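Open Day at the Vumside Computer Reuse Workshop

Vumside opened its doors to the public in January, and I went along with an old tower in the trunk and a free morning. The workshop takes in used desktop computers, sorts out which ones can go back into service, and takes the rest apart for parts and metal. It occupies the ground floor of a former shoe warehouse on Leitner Street. Parking is in the back, and the entrance is up a short ramp on the side.

Doors opened at 10 a.m. You sign a sheet, get a paper badge and a pair of safety glasses, and join the next group. Our tour lasted an hour and a quarter. There was no charge, and coffee was free too.

Intake and storage

The first stop was the intake counter, where machines are weighed, tagged and put on a cart. Our guide said Vumside handled 1,000 computers last year, mostly office towers from schools and small companies. Drives are taken out on the first day and go into a locked cage until they are wiped. I asked about my own tower and was told it was fine to leave it, but that I should take the drive home if I had any doubts. I left it in.

Behind the counter is the parts store. The shelves are marked by type and then by year, which sounds sensible, though the guide said the cable section never stays in order for long. A used power supply sells for less than lunch. Memory is kept in a drawer cabinet behind the desk, and you have to ask for it.

The bench area

The benches were the part I had come for. White slatted tables stand under good light, and the things being worked on are laid out on top of them. One had a flat gray panel with square openings, long slots and raised blocks, close to a strip of blue circuit board and some silver aluminum extrusion. I would have liked more time at this one, but there was a second group behind us. 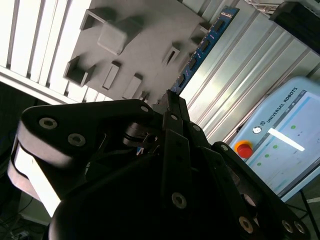
Inside an open tower

The next stop was a talk about what is worth saving in an older desktop. It ran for 20 minutes and assumed you had never opened a computer. The main points were simple. Turn it off, unplug it, touch bare metal before you touch anything else, and keep your screws in a dish.

Memory came first. It is the easiest part to remove and the one most often reused. A module sits upright in its slot with a latch at the end. You press the latch open, lift the stick straight up, and hold it by the sides so your fingers stay off the gold contacts. The module here was blue with black chips, and the slots are black with white latches.

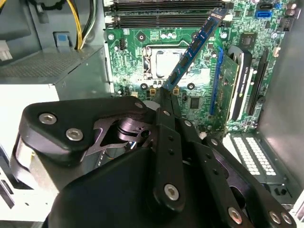
The processor takes more care. It lies under a metal frame held down by a lever, and the guide's advice was to leave it in place unless you have a reason to take it out. A board with its processor still fitted is easier to test and easier to sell. Vumside gets 190 requests a month for working boards, and most people asking want the two together.

Someone in our group asked whether adding memory to a ten-year-old machine was worth the money. The answer was yes for email and letters, no for video work. Someone else wanted to know about dust. They use a soft brush and a vacuum, and they do it before any testing.

We then moved on to the larger parts. With the tower on its side and the panel off, you can see how much of the case is taken up by the power supply and the drive bay. The wiring is the slow part. Yellow, black and red wires come out of the power supply in a bundle and loop across the middle, and the thinner data cables, one orange and one blue, have to be followed from end to end before you pull on anything.

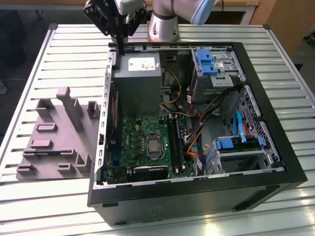
Plastic clips get brittle with age, and a broken clip can put an otherwise good case in the scrap pile. The guide suggested taking a phone picture before unplugging each cable. I have skipped that step at home and regretted it.

Sales table and practical notes

The tour ends at a sales table run with Prultari, a secondhand shop two doors down. They had refurbished towers, keyboards, and a box of mixed adapters. I bought a power cord and a case fan. Fudum, the bakery across the street, had a stand by the exit with cheese rolls and a decent plum cake.

Around 123 people had signed the sheet by the time I left, and the later groups looked bigger than ours. If you go next time, take one of the first tours. The floor is concrete, so wear comfortable shoes, and bring a sweater in winter. The restroom is upstairs and there is no elevator.

The workshop accepts towers all year during normal opening hours. Monitors are taken on open days only.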